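Widholm Short Screenplay Prize: your questions answered

We get a lot of lovely emails in the lead-up to the June deadline, and many of them ask the same things, so I've gathered the answers in one spot. Have a read before you write to us – and if you're still stuck, please do write!

Who can enter?
Anyone who hasn't had a feature produced. Shorts, web series, student films and that play you put on at the local hall don't count against you. Co-writers are very welcome too, but please put both names on the one entry form so we know who to ring.

How long should my script be?
No more than 5 pages, not counting the title page. I know that feels tight, especially if you've fallen in love with your dialogue (we all do), but the readers stop at the bottom of page 5 and it would be a shame for them to miss your ending.

What does the winner get?
The Widholm Prize is $2,000, paid to the writer, along with a table read at the Drinano. The runner-up receives the Correa Award of $945 and a seat at the same reading.

Can I send in more than one script?
You can send 2. Each needs its own form, though you're welcome to attach both to the one email.

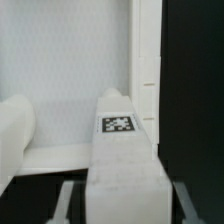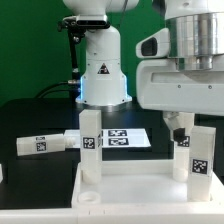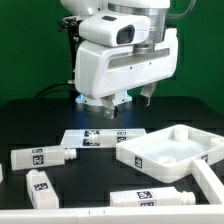 White robotic equipment, seen in three views.

Do you favour any particular genre?
We really don't. Romantic comedies have done well, and so have ghost stories and one very quiet script set entirely in a laundromat. Write the thing you'd queue up to see.

Does it have to be in standard screenplay format?
Near enough is fine. Twelve-point Courier, scene headings, character names where a reader would expect to find them. Nobody will be marked down for a wandering margin, but please send a PDF so your layout arrives the way you left it.

Will I get feedback?
Shortlisted writers receive a page of notes from our head reader, Nayeli Palomino, who has also run the Cimier writing workshops and is as generous a reader as you could hope for. We'd love to do it for everyone, but there aren't enough evenings in the week.

Do I keep the rights?
Yes, every bit of them. We ask only for permission to perform your script once at the reading. If a producer in the room takes a fancy to it, we'll pass their details along and leave the rest to you.

When will I hear back?
Shortlist emails go out on a Thursday evening, so do check your junk folder on the Friday morning before giving up on us.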